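January, 7:40 a.m.

Bathroom humidity and drying trial, Alodley guest suite. Continued from the last entry.

Started early to get a dry baseline before the heating came on. The two loggers ran overnight without a gap this time. The clip on the second one was replaced and the new one holds. I moved the time stamp forward one hour on both so they match the wall controller, which the installer set wrong. Anyone pulling the old files should shift them before comparing.

Question for this round is still the same one. The client says textiles left in the bathroom smell musty by the second day, and wants to know whether to buy a bigger fan. I don't think the fan size is the problem. The duct run in this building is long, it has two bends we can get at and at least one we can't, and the fan is already loud. My guess is make-up air. With the door shut there is hardly a gap under it, so the fan pulls against a closed box.

**Method, for the record**

Cloth samples are cut from one roll of cotton terry, all the same size, hemmed by machine so they don't shed. Each one is weighed dry, soaked, spun, weighed again, then hung. Weigh every 30 minutes until two readings in a row agree. Fan on for the first 50 minutes, then off. Door closed, then repeat with the door propped open 5 centimeters with the block.

Changes from last time:

- Samples are handled with gloves on. Bare hands were adding to the scatter.
- The scale stays in the hallway on the stone sill. It drifts in the bathroom as soon as the air gets damp, and I lost most of a run to that.
- Hot water is run for the same time before each test, into the shower, with the tub left alone. The tub holds heat for a long while afterward and it makes the next run look better than it should.
- Berex spacers on the drying line, one between each pair of samples. Before this they swung together and the two middle ones always came out last.

**Run 1, door closed**

Slow, as expected. Humidity climbed during the hot water, leveled off, and barely moved once the fan was on. I held a strip of tissue at the grille and it pulled in, but weakly. At the gap under the door the tissue hardly stirred. Samples lost weight at a steady low rate and I stopped the run before lunch with all of them still damp at the hem.

**Run 2, door open on the block**

Clear difference. Tissue at the grille pulled flat and stayed flat. The humidity curve came down in one smooth slope and the samples at the door end of the line finished first. The ones at the far wall lagged, so the air is taking the short way from door to grille and missing that corner. Worth trying the grille on the other side if the ceiling allows it.

I also opened the door fully for a few minutes at the end, out of curiosity. Not much better than the block. So the gap matters up to a point and after that it's the duct. 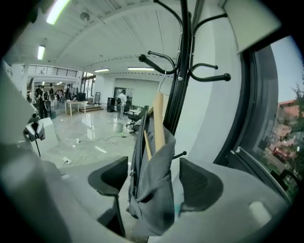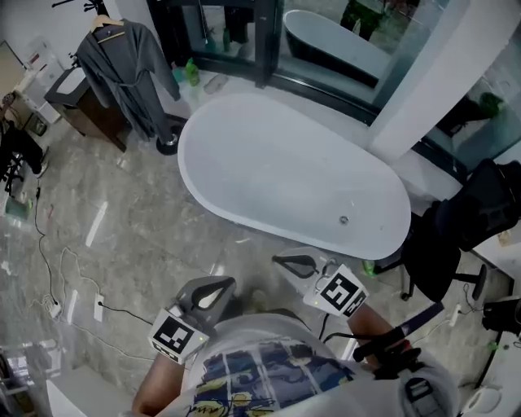 Alodley. Wooden hanger in both.

**Surfaces**

Took readings with the infrared thermometer on the tile and the outside wall. The outside wall is the coldest by a good margin, and the lowest course of tile is colder than the rest. I would check the insulation at the slab edge before blaming anything else for the damp down there. Shiny surfaces read wrong on this instrument, so I put matte tape on each spot first and waited for it to settle. Leave the tape on. It will be needed for the repeat.

No staining on the grout that I could find. A faint smell at the floor drain in the morning, gone after running water into it. Probably the trap drying out while the suite stands unoccupied. Mention it to the client as a separate item, as it may be half of what they call musty.

**Textiles**

Smell test done blind with the samples in jars, lids numbered on the underside. It isn't a fine instrument but the closed-door set was picked out as the worse one every time. The heavier weave was worse than the lighter one in both sets. Thickness seems to count for more than fiber — the cotton and the blend of the same weight came out alike.

Folding matters too. One sample doubled over the line stayed damp at the fold long after the flat ones were done. For the guest notes: hang thick items at full width, with space behind, and don't stack them on one hook. That costs nothing and might be enough on its own for short stays.

**Cost side**

Trimming the door is a short job for the carpenter. A transfer grille low in the door is more, and the client may not like the look. The bigger fan was quoted at 300 before fitting, and fitting means opening the ceiling. I'd like them to hold off on that until we have a week of readings with the door trimmed.

The Clundatstead house had the same complaint and the same long duct, and there the run-on timer did most of the work. I went back through those notes. The timer was set longer than anything I've tried here, so my 50 minutes may be selling the present fan short. Adding a longer setting to the list.

**Problems today**

- Logger two read high for the first half hour. I had handled it and it was warm. Let it sit before starting.
- Ran out of the numbered tags. Used pencil on masking tape, and two fell off when wet. Those two samples are excluded.
- The Abdel Hamid workbook still rounds weights to whole grams on import. Type them in by hand until the column is fixed.

**Next**

1. Repeat run 2 with the fan left on throughout.
2. Same again with the longer timer setting from Clundatstead.
3. Ask the building office for the duct drawing. Second request.
4. Smoke pencil along the bottom of the door and in the far corner.
5. Order tags, waterproof ones, and a spare battery for the scale.

Loggers left running. Door left on the block. Files are in the shared folder under Alodley, raw and shifted kept separate.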